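Can a robot clear the table yet?

Think about the last time you tidied up after tea. You probably stacked the cups and bowls without thinking about it at all - you might even have been chatting, or humming, or wishing you were outside! For a robot arm, though, every single cup is a puzzle. Where is it? Which way up is it? How hard should I squeeze?
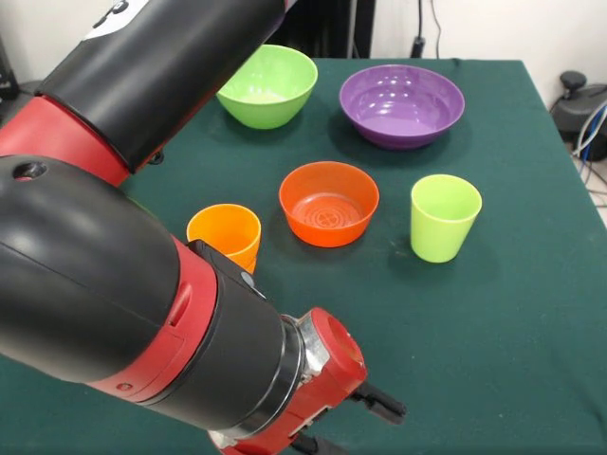
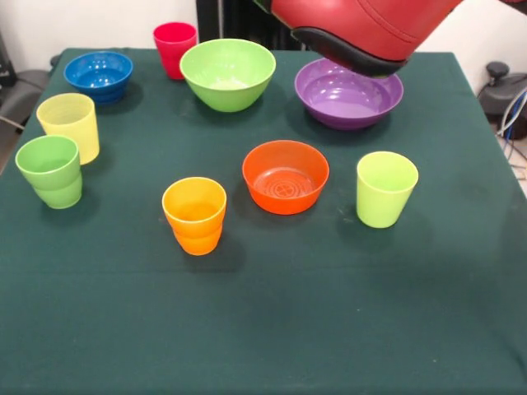
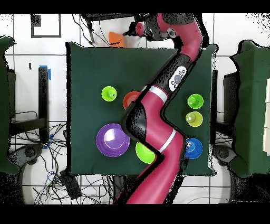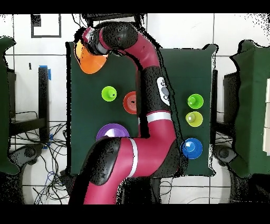
Bright cups on a green cloth, and a robot arm to reach for them.

Your own hands learned all this when you were very small, and you dropped plenty of things along the way (ask whoever mopped the floor). Robots have to practise as well. At a workshop called Storholm, one arm had 142 tries at putting a cup inside another cup, and it missed 15 of them. Pretty good, but would you trust it with your granny's best china?

So, can machines do the chores yet? A few, slowly, and mostly when somebody is nearby to help. For now the washing-up is still yours, I'm afraid.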